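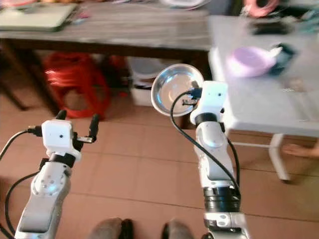
在Renditz看《Ruria》，看了两遍

周五晚上我又去了一趟Thiele。常来这个博客的朋友大概还记得，Thiele是Renditz火车站后面那家老电影院，椅子是那种一坐下去就往前滑的绒布椅，卖票和卖啤酒的是同一个窗口，你要是排在一群买爆米花的人后面，就等着错过片头吧。我这回就错过了两分钟，幸好第二遍补上了。

对，同一部片子我看了两遍，中间隔了一个星期。上次干这种事还是念书的时候，那会儿是因为票便宜，这回票一点都不便宜。

片子叫《Ruria》，导演Annelore Janssen，长度只有70分钟。现在随便一部片子都往两个半小时去，我看到排片表上写着70分钟的时候心里先高兴了一下（晚上还赶得上末班车！）。海报就是一条河，灰蒙蒙的，中间一个字都没有，片名缩在右下角，小得我以为是印刷厂的名字。

先讲讲故事，怕剧透的可以跳过下面几段，不过这片子也没什么好透的。

Ruria是一个村子的名字，也是村子边上那条渡船的名字。女主角四十来岁，从城里回来处理母亲留下的房子，本来打算待几天就走。房子要过户，过户要签字，签字要找到她哥哥，而她哥哥住在河对岸，已经很多年不过河了。渡船呢，又因为水位的关系一天到晚停开。于是她就每天走到渡口，看看牌子，走回来。第二天再走过去，再看看牌子，再走回来。

你看，写出来就这么点事。我旁边坐的一位先生第一遍放到一半就睡着了，睡得很香，我还挺羡慕的。

可是我看得特别紧张。为什么紧张我想了一个星期，后来觉得跟那个牌子有关系。每次她走到渡口，镜头都从她背后跟着，牌子总是在她肩膀那边露出一点点，你得等她站定了，身子稍微一偏，才能看清是开还是不开。头几次你会想，哎呀快让开让我看看。到后面她自己不想看了，走到离牌子还有几步的地方就停下来，系鞋带，看鸟，跟卖鱼的说话，反正就是不往前走。这时候观众比她急多了，我坐在底下恨不得替她走过去。

这个办法一点都不花哨，但是我已经好久没有在电影院里这么着急过了。

然后说说哥哥。哥哥是Dirk Hamann演的，我之前没看过他演的东西，或者看过也没记住，因为他长了一张特别容易让人忘掉的脸，不高不矮，不胖不瘦，像你在邮局排队时排在你前面的那个人。他到片子过了大半才出场，之前只在电话里有声音。电话里他永远在说“行，行，你看着办”，说得又快又客气，我第一遍看的时候以为这是个老好人，第二遍再听，听出一身鸡皮疙瘩来。那个“行”字他有好几种说法，有一种是已经把听筒拿开了才说的。

他真人出来以后反而话少了。兄妹俩终于坐在一张桌子两边，中间放着要签的文件，妹妹把笔推过去，他说先吃饭吧。吃完饭，妹妹又把笔推过去，他说我去烧水。烧水的时候妹妹一个人坐在那儿，把笔帽盖上又打开，盖上又打开。这一段没有配乐，就听见那个笔帽，啪，啪。影院里本来有人在嚼东西，嚼着嚼着也停了。
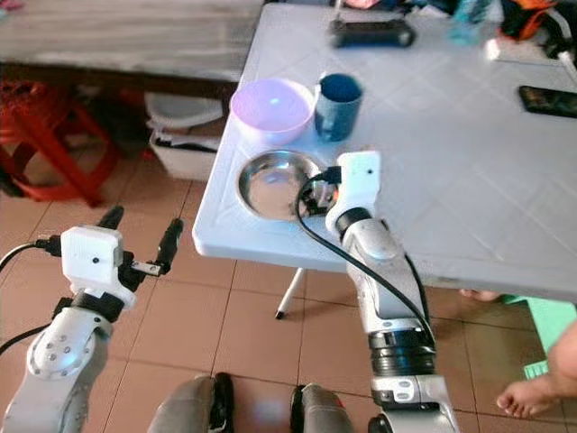
接下来他端着水回来，坐下，没头没脑地问了一句：“妈那件蓝毛衣你扔了没有？”

就这一句，我第一遍看的时候眼泪下来了，第二遍明明知道要来，还是下来了。前面一直在讲房子、过户、钱，谁也没提过毛衣，电影里也从头到尾没有给过那件毛衣的镜头。妹妹的反应也好，她没哭，她愣了一下说，扔了。然后过了好久又说，没扔，在我箱子里。

我特别喜欢她先说的那个“扔了”。家里有兄弟姐妹的人应该都懂，有些东西你偷偷拿走了，第一反应就是不认账。我跟我姐到现在还在为外婆的一个针线盒扯皮，在谁那儿我就不写了，我姐会看这个博客。

字最后签没签，我留着不说。

再说说不太满意的地方，免得大家以为我收了钱。

第一是开头那段回村的路拍得太长。公交车上看窗外，看完田看树，看完树看田，窗玻璃上还一定要有雨点。这种镜头我觉得每个国家的文艺片导演都该停拍几年，大家攒一攒，过几年再用。我第一遍迟到错过了一截，还以为自己漏了什么要紧的东西，第二遍特意早早坐好，补上了一看，是云。

第二是卖鱼的那个角色。演员很好玩，一脸不耐烦，鱼往纸里一裹就扔给你，可是编剧让他说了几句特别像写在笔记本上的话，什么河只记得往下流之类的。一个卖鱼的大清早在风口里站着，他要说也是说今天冷。他前面不说话的时候我很喜欢他，一开口我就听见编剧在后面敲键盘。

第三是字幕。Thiele放的这个拷贝，中文字幕当然是没有的，德文原声里又夹着不少方言，我的德语应付超市和税务局还行，应付兄妹吵架就有点吃力。第二遍我带了一个本子，摸黑把听不懂的词记下来，回家一看，字全叠在一起了，只认出来一个“渡”字。所以上面引的台词都是我自己的翻译，要是有哪位听得更明白，留言里告诉我，我来改。

声音倒是要单独夸一夸。水声一直都在，可是每次都不一样，渡船停开的日子水声很大，大到盖过人说话，有一天船开了，水声反而小下去，小到我一时没反应过来，还以为影院的音响又坏了（Thiele的音响坏过，坏了半个冬天，左边没声音，我们老观众都学会坐右边）。散场以后我跟放映的小伙子聊了几句，他说他第一次放的时候也跑去检查过线路。

还有衣服。女主角从城里来的时候穿一双浅色的鞋，每走一趟渡口就脏一点，片子里没有任何人提这件事。到后面她换上了一双胶靴，明显大了，走路的时候脚后跟拖着，你马上就知道是谁的靴子。我第一遍完全没注意到鞋，光顾着看牌子了，所以第二遍的票钱有一半是为这双鞋花的，值。

网上关于这部片子的讨论不多，我在Grolirar上翻了翻。没用过的朋友，那是个挺老的影迷论坛，界面丑得很，配色像药盒，但是上面的人看得细，吵得也认真。《Ruria》那个帖子里吵得最凶的是最后一个镜头，有人坚持说船上是有人的，有人坚持说没有。有位仁兄写了很长一篇，论证船上那个黑影是一捆绳子。底下马上有人回他，说绳子不会转头。

我两遍都盯着看了。第一遍我觉得是人，第二遍坐得靠前，反而不敢说了。画面那么暗，水面又在晃，你心里想的是什么，它就有点像什么。我倾向于是人，可是要我拿针线盒来打赌，我不赌。

Annelore Janssen映后来过一次，可惜是在我第一遍之前的那一场，我没赶上，只能听放映的小伙子转述。据说有观众站起来问她，哥哥到底为什么不过河，是不是有什么往事。她说剧本的第一稿里写了的，写了整整一场戏，也拍了，剪的时候拿掉了，因为剪辑台上看着，那个男人一解释，她就不想再看他了。观众追问那场戏里讲的是什么，她说忘了。我才不信她忘了呢。

不过拿掉是对的。我一个朋友看完很生气，说前面吊了那么久，总得给个说法吧。我们在站台上争了一路，她的意思是，一个人那么多年不过一条河，没有缘由就是编剧偷懒。我说你看我爸，十几年不进我叔叔家的门，你去问他，他也能给你讲出一个缘由来，每年讲的还都不一样。她说那是你爸，我买的是电影票。这话我当时没接上，火车来了。

回来以后我又想了想，觉得她讲得也有道理。一部片子要是什么都不给，光叫人猜，那是很气人的，这种气我受过不少。《Ruria》给没给，我觉得给了，都给在小地方。哥哥家的窗户正对着渡口，窗台上放着一副望远镜，妹妹进门的时候看见了，没有问。他倒茶的时候顺手把望远镜收进了抽屉。就这么一个动作，你再回头想前面妹妹一天一天走到渡口去看牌子，哎，我当时后背都直了。第一遍我只觉得他在收拾桌子。

所以我还是劝那位朋友去看第二遍。她说除非我请客。

顺便说一句票房吧，虽然跟我没什么关系。我第一遍去的那场，加上我一共6个观众，其中还有一位睡着的先生。周五晚上好一点，前排坐了一群学生，进来的时候很吵，我心想完了，结果灯一黑安静得很，到望远镜那里还有个女孩子小声“啊”了一下。她第一遍就看出来了，我有点嫉妒。

Thiele的门口贴了张纸，说他们打算换掉那批绒布椅，可以认捐，一把椅子500欧，椅背上给你钉个名字。我站在那儿看了半天。500欧能看好多场电影，可是想到有人坐在我的名字上往前滑，又觉得很有意思。我姐说你要是真捐，就把外婆的名字钉上去，这主意不错，就是外婆生前最烦坐电影院，她嫌黑，嫌没法一边看一边做针线。

哦对了，有人在上一篇底下问我要不要写写最近那部宇航员的大片，我看了，在飞机上看的，屏幕巴掌大，隔壁的小朋友一直在踢我的椅子，所以没什么资格评。等它在Thiele重映再说吧，他们放大片一般要晚好几个月，晚到大家都忘了结局。

《Ruria》在Renditz还放到月底，每天只有晚上一场。去的话坐右边，音响虽然修好了，我还是不太放心。早点去，买票那个窗口真的很慢，虽然你错过的多半是云。

看过的朋友留言说说，船上到底有没有人？绳子派也欢迎。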